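Dremota Outdoor Delivery Robot - Progress Report to the Tenden Fund
Reporting period ending June

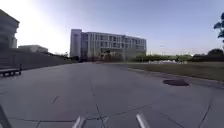 Spending on the Dremota robot is within the equipment budget, and the main purchase left to plan is a second set of wheels and suspension parts. The current set came with the base unit from Nuchit and was chosen for indoor floors. Our outdoor route crosses a plaza of large concrete slabs, with joints running in crooked lines between them and a low curb where the paving meets the grass. We want softer tires before we add payload - the quote from Dillari is $445 for the set, plus $12 shipping.

Other items this period:

Spare battery: ordered, $300. Delivery is expected next month.

Sun shade for the front sensor: $200 set aside, not yet spent. Morning and evening runs face low sun, and we would like to try two designs before paying for one.

Charging dock: on hold until the building office confirms an outlet.

We ask that the unspent travel money be moved to the equipment line to cover the wheel order. No increase in the total grant is requested. If the change is approved, we will place the order with Dillari the same week and include the receipt in the next report.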